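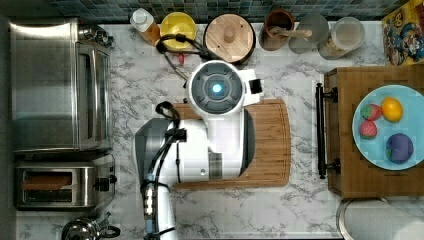 What did the grant pay for between January and April?
The funds covered the replacement of the failed pressure main on the east side of Pultomton, the first round of household meter changes, and the leak survey that the original application listed as Task 3.

1. Pressure main
The old cast iron main between the Rizzi pump house and the Clelleck road crossing has been taken out of service. The new line is 800 feet of 6-inch ductile iron, laid at a minimum cover of 42 inches. Pressure testing was done in two sections. The first section held on the initial test. The second lost pressure at a mechanical joint near the crossing, which was reassembled with a new gasket and retested the next morning. Disinfection samples came back clear and the line was put into service in March. Surface restoration on the north shoulder is temporary cold patch and will be replaced when the asphalt plant reopens for the season.

2. Household meters
The application set a target of 100 meter changes in this period. The crew completed 86. The remaining 14 are in homes where the shutoff valve would not close fully and has to be replaced first. Valve work inside the home was not in the original scope. We are asking to move the unspent portion of the traffic control line to cover it; a revised budget sheet is attached.

Most of the old meters are in basements, but in the Brenisum section they sit under kitchen sinks, where clearance behind the cabinet is poor.
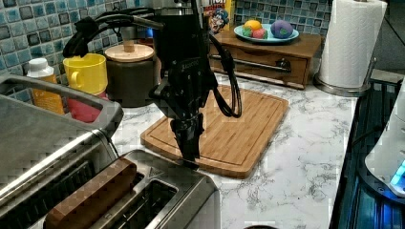 Appointments in that section were scheduled for 45 minutes and took closer to 90. The schedule for the next period uses the longer figure. Readings from the new meters are collected by radio once a day, and the billing file now imports without manual entry. One batch of transmitters reported in cubic feet when the system expected gallons. The affected accounts were corrected before bills were issued.

3. Leak survey
Acoustic logging was carried out at night, from 1:00 a.m. to 4:00 a.m., when background use is lowest. Loggers were placed on hydrants and on valve boxes with enough room to seat the magnet. The survey found three service line leaks and one leaking hydrant drain. All four have been repaired. Minimum night flow into the Brenisum section fell by nearly 1,000 gallons per hour after the repairs. We will report a confirmed figure once a full quarter of data is available.

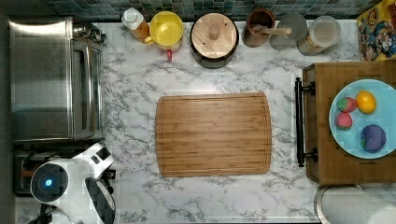 Countertop and cutting board, Brenisum section.

4. Next period
Work planned before the next report:
Permanent paving at the Clelleck crossing
Valve replacement and the outstanding meter changes
Second leak survey, west side only
Calibration check on the Rizzi pump house flow meter, last done before the current grant began

5. Spending
Spending to date is within the approved total. The pipe line item is under budget due to a lower bid on fittings. The labor line is over by the cost of the extra appointment time described in section 2. No change to the completion date is requested.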